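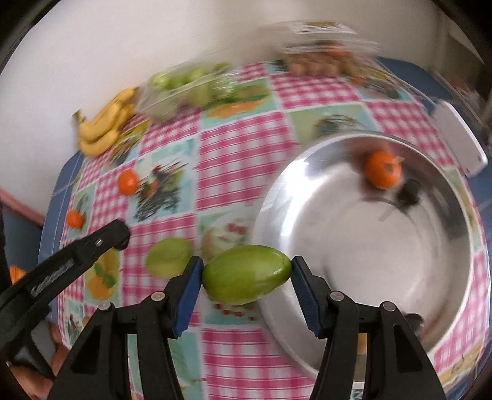
Flaltmont Fruit Table

README for the fruit log, second release

Summary

The Flaltmont Fruit Table is a written log of the fruit that comes into one shared kitchen: what it was, how it arrived, where it was put, and what became of it. It covers 14 weeks of ordinary shopping. The log is kept by Yaa Abubakari and Réjean Gosselin, and the files are put together by Audrey-Anne Paquette. Emiliano Henríquez wrote the naming rules after the first release, when it became clear that two people could look at the same green fruit and write down different things.

The log is small and was made by hand. It is meant for people interested in how fruit is stored and used up at home. It doesn't cover vegetables, dried fruit or juice.

What is in the folder

fruit_log.csv — the main table, one row per entry
names.csv — the list of fruit names and the spellings we accept
places.csv — the list of places fruit can be put
notes.txt — free comments, by week
CHANGES.txt — what changed between releases

All files are plain text in UTF-8. Fields are separated by commas. Empty cells mean the value was not written down. They do not mean zero.

Columns in fruit_log.csv

week — a number from 1 to 14
entry — a running number within the week
fruit — a name from names.csv
name_sure — yes or no
color — as seen when the entry was made
arrived_as — loose, bunch or bag
place — a code from places.csv
marks — spots, patches, soft places, stem or leaf still on
outcome — eaten, cooked, given away, thrown out, unknown
logger — YA or RG

The place codes

BOWL is the large stainless steel bowl. It has a wide flat bottom and sloping sides, so round fruit tends to roll to the wall and stay there. Citrus goes in the bowl first. Anything that marks easily should not go under it.

CLOTH is the open part of the tablecloth. Use it for single fruit with no bag and no bowl.

WALL is the back of the table, where the cloth meets the wall. Bananas go there as a bunch, stem up if they will stand that way. Bagged fruit also goes there until someone has time to unpack it.

FRIDGE and SHELF are used only for cut fruit and overflow. They make up a small part of the log.

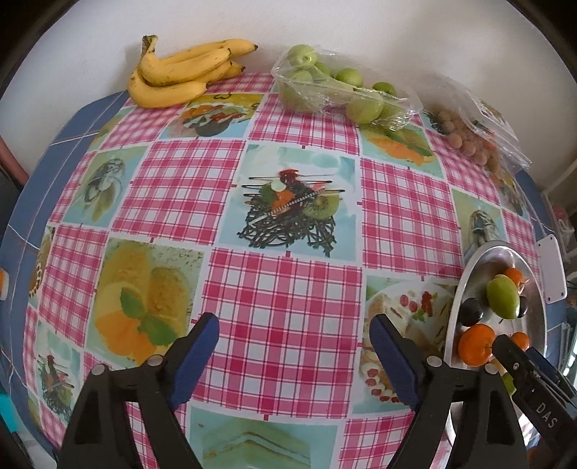 Bananas and bagged fruit at the back of the table, place code WALL.

Fruit in bags

Bags are the weak point of the log. A clear bag still hides a good part of what is in it, and the loggers were told not to open one only to make an entry. A full bag is one row. When it is unpacked, the fruit gets new rows and the old row is closed with the comment "unpacked" in notes.txt.

If a bag holds green fruit in several shades, write "mixed green" under color. Don't pick the shade of the one on top. Small tan-brown fruits in a cluster are entered as "small brown, cluster" until somebody has peeled one. Earlier rows used four different names for these and we have merged them.

A printed area on a bag is not transcribed. We decided early on to leave store names and prices out.

Naming rules

Write the most general name you are sure of. "Citrus" is better than a wrong guess between orange and tangerine. "Mango, green" may be used for a long smooth green fruit if name_sure is set to no. Change it to yes only after it has been cut. In week 10 three rows had to be corrected for this, and the old values are kept in CHANGES.txt.

Color is what the skin looks like on the day. It says nothing about ripeness. Some mangoes stay green and some green apples never turn, so please don't use the color column as a ripeness score — Dwight Simard tried this with the first release and had to start over.

Small marks count. A dull patch on a citrus or a few brown specks on a banana peel should be entered under marks. The black tips of bananas are normal and are left out.

The tablecloth

We get questions about the cloth, so it has its own paragraph. It is glossy and printed as a patchwork: checked squares in pink, red and white, alternating with squares of food pictures. Some of the printed food has the same colors as the real thing. One square has an orange oval with green leaves. Another, on pale blue, has black noodle-like strands with a slice of kiwi. None of the printed food is logged. The first release had one kiwi entry with no arrival and no outcome, and we removed it.

Under the cloth the table has a blue tiled surface with thin white lines. It shows at the edge when the cloth has been pulled over.

Known gaps

Week 11 has no rows by RG. Entries made on a Tuesday are more complete than the rest, as that was the day both loggers were in the kitchen. Outcome is often unknown for bananas, which go quickly and without anyone writing it down.

Weight was dropped after the first release. The scale was moved to the Firham kitchen and the weights we had were not consistent enough to keep.

Use and credit

You may use and change the files for any purpose. Please name the Flaltmont Fruit Table and say which release you used. Releases 1 and 2 do not have the same columns and should not be joined without checking CHANGES.txt.

Corrections go to Audrey-Anne Paquette. Give the week and entry number with each one. The next release is planned for August and will add the rows from Firham under separate place codes.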